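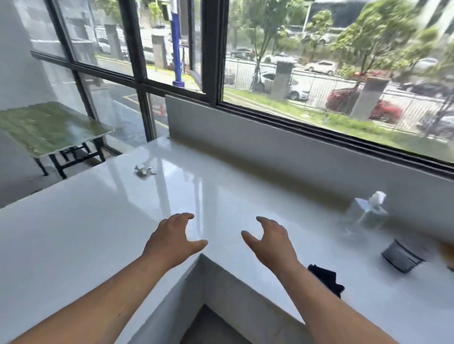 Cell minder wanted, three days a week (to start in March)

Hi! I run the counter cell at Lodeo, and I need a second pair of hands to help me keep it going. I've been doing the whole job solo since we moved the cell over to Brellura arms, and I'd quite like a holiday at some point.

The cell is one two-armed machine that learns household jobs at a kitchen counter: carrying trays, righting cups, folding cloths, putting things back where they came from. It learns from people doing the same jobs by hand, so the work is half machine care and half doing very ordinary things very neatly. If you like a tidy bench and don't mind lifting the same tray all morning, please keep reading.

What a day looks like

You'd come in at 8:30 and do the warm-up before anything else. That means homing both arms, checking the cable loops at the wrists, wiping the finger pads with the pink cloths (never the blue ones, they shed) and running the short test routine. If either arm finishes more than 5 mm off its mark, you stop and redo the calibration. It takes a while the first few times and then you'll be doing it with a coffee in the other hand — well, beside you. No drinks inside the tape, please.

After that come the hand demos. You wear the head camera, sleeves pushed up, and work through the list for the day. Each one is short, and a full list is 85 of them. Move at a normal pace, keep both hands where the camera can catch them, and if you fumble something just carry on and flag it in the log. I'd much rather have an honest fumble than a stiff, careful take that looks like nobody's kitchen ever.

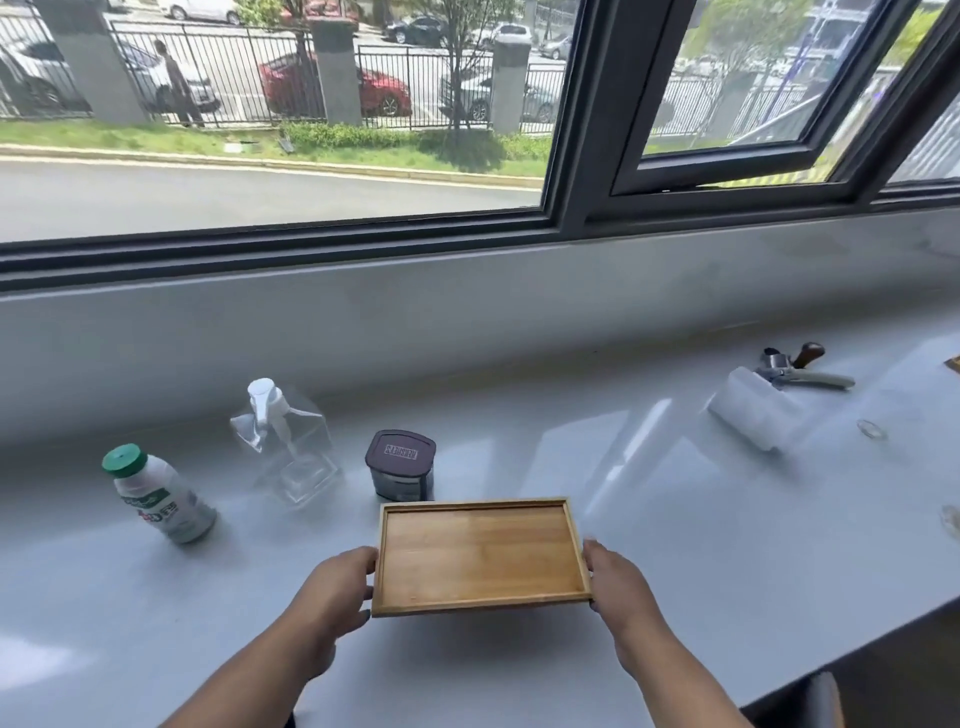
Trays are the job I'm fussiest about. Level all the way, a hand on each short end, and set down softly. The arms copy whatever we give them, and last year I spent a very long week sorting out a tilt I'd taught them myself.

Afternoons are for maintenance. Finger pads get swapped on Wednesdays, the wrist screws get checked with the little torque driver, and the filter on the control cabinet gets vacuumed (it fills up faster than you'd believe). Bigger repairs go to Yaman, who send a tech out, but you'd be the one describing the fault to them over the phone, so clear notes matter a lot to me. "Left elbow grinds on the way down, only after lunch" is a lovely note. "Arm weird" is not!

Who I'm hoping for

You don't need a degree. Anyone who has looked after sewing machines, espresso machines, printers, bikes or farm gear would pick this up fine. You do need steady hands, reasonable eyesight (glasses are no trouble under the camera band) and the patience to follow a checklist when you already know it by heart. You'll also need to be okay standing for a good part of the day, though we do have stools.

Training is two weeks alongside me, paid at the full rate, plus a day at Pevasero for the lockout and electrical safety ticket. We cover the course and your bus fare.

How to apply

Send me a short note by 31 January 2024 telling me about something you've kept running longer than it deserved. A resumé is fine too, but I'll read the note first. Mark it "Counter cell, job 107" and drop it in through the Lodeo jobs page. I'll ring everyone on the shortlist myself, and you're welcome to come in and try a few demos before you decide.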